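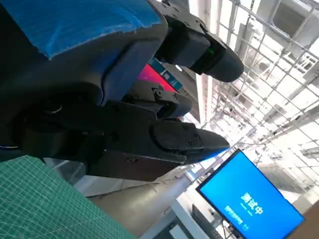 wandaz
Has anyone got blue tape to come off cleanly after it's been up for more than a couple of weeks? I masked all the skirting in the hall before Christmas, then we had family, then I had a cold, and now it's 26 January 2025 and I've finally got the brush out. It's gone the same way as the bright blue strip in my photo, slightly wrinkled and frayed along one edge, and I'm scared of pulling half the gloss off with it. The walls are getting Hosora in the soft white (two coats, if my arms hold out!) over old magnolia. Do I peel and start again or just paint over the lot?

Dunleavy56
Peel it. Warm it with a hairdryer first, low setting, and pull back on itself at an angle. I did our landing like that after leaving it all of May and lost one bit the size of a stamp.

mrs_tolley
I'd leave it where it is and paint. You've got to take it off at the end anyway so why do it twice? Run a damp finger along the frayed side to press it down and crack on.

Dunleavy56
Sorry but no. If the edge has lifted the paint goes straight under and you'll be scraping the skirting with a thumbnail for a week. Ask me how I know.

plumb_bob
Never use the stuff. Decent angled brush, steady hand, cup of tea beforehand. My dad did whole houses without a roll of tape in the van.

mrs_tolley
Good for your dad, Bob, some of us have wobbly hands and a dog.

wandaz
Ha, I'm in the wobbly camp too. Tried the hairdryer on the bit behind the door and it mostly came away, except one patch where the gloss was flaking before I started. Is that going to need sanding right back?

Dunleavy56
Just feather it in with fine paper and a dab of undercoat. What's the gloss, do you know?

wandaz
Clutum I think, the tin's in the shed and the label's gone. Previous owners left it.

plumb_bob
If it's oil based, don't put water based straight on top without a proper rub down.

mrs_tolley
On that one I do agree with Bob. Make a note of it, everyone.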